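The Basket and the Counter

Print this page E-mail this article

The convenience store counter is the last piece of furniture in American life that still tries to sell you something by standing still. I have been thinking about it since May, when the Prevura at the end of my street closed for remodeling and reopened with the counter redone.

The old counter was a mess, and I was fond of it. There was a lottery mat under scratched plastic, a jar of beef sticks, a cup of pens that belonged to three different banks, and a strip of open space the width of a paperback where you were expected to set down whatever you were buying. If you had a coffee and a doughnut you had to buy them in shifts. Aníbal Baptista, who ran the place for 8 years, kept the sandwiches in the cooler at the back behind the orange juice. His view was that anybody who wanted a sandwich from a gas station would be willing to walk.

The new counter has theories. Sandwiches now live up front in a round wicker basket, the kind of thing my aunt used to bring rolls to the table in. They are the same sandwiches. I have checked. They are still triangles, still wrapped in plastic, still holding together an amount of egg salad I would describe as diplomatic. But they're in a basket now, so they look like somebody baked them.

I don't know who first worked out what wicker does to people, but I'd like to see their bank balance. Put a sandwich on a steel shelf and you read the label. Put it in wicker and you think about picnics. I have been on perhaps four picnics since childhood and disliked all of them, and still I stand there on a Saturday with my hand out, thinking about a meadow.

Then there are the risers. Everything that isn't in a basket is on clear plastic steps, like a choir. Sodas go in rows, the back row higher than the front so that no bottle has to spend its day looking at another bottle's neck. Even the little bottles get a step, the ones whose labels I have to bring up to my nose to read. I used to find them by knocking them over. Now they are presented to me, and I feel I ought to clap.

My neighbor Ahn spent years laying out stores for a chain called Plorkwood, and she has no patience for my complaining. The riser, she told me, is the cheapest thing in the building and earns the most. A person will not bend down for gum. A person will hardly look down for gum. Raise it 3 inches and you've got a gum customer. She said this with the calm of someone who has moved a lot of gum.

What she could not defend, and to her credit didn't try to, was the tray. Every counter redone in the last few years seems to have one, a big pale tray in the middle with nothing in it. I assumed the first one I saw was waiting for a delivery. I went back the next day and it was still waiting. Ahn says the empty tray is there to give the customer "somewhere to land." The idea is that if you see a clear space with full things all around it, you will want to put something in the clear space, and then you will be obliged to pay for what you put there.

I resent this because it works on me every time. I came in for a newspaper last week and left with the newspaper, two sodas, and a bag of crackers I don't like, having arranged them on the tray in a way I was rather pleased with. The clerk looked at it for a second before he rang it up. I think he was admiring the balance.

There's a Wurberg across town that has gone further and put chips in a tray too, bright wrappers on end like files in a drawer. You flip through them. I saw a man in a tie do this for a full minute with the expression of someone looking up a deed. At the old place he would have grabbed the bag nearest the register and been in his car before the song changed.

I am told the remodeling cost 900 dollars, which seems very little for what it has done to my Saturdays. Take out the register and the sign about checks and it could be a small museum of lunch. I still miss the pens. I even miss the walk to the back of the store, which gave me time to reconsider the egg salad, and which on most days saved me from it. The basket allows no such interval. You're at the counter, it's at the counter, and your hand is already going in.

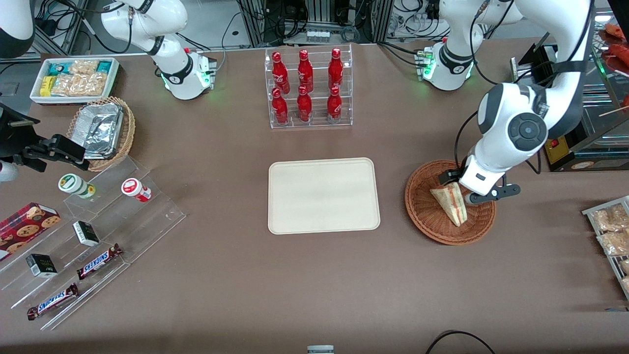
Aníbal, I hear, has a produce stand out on the county road now. He sells tomatoes off a card table, and you have to ask him for a bag.

Print this page E-mail this article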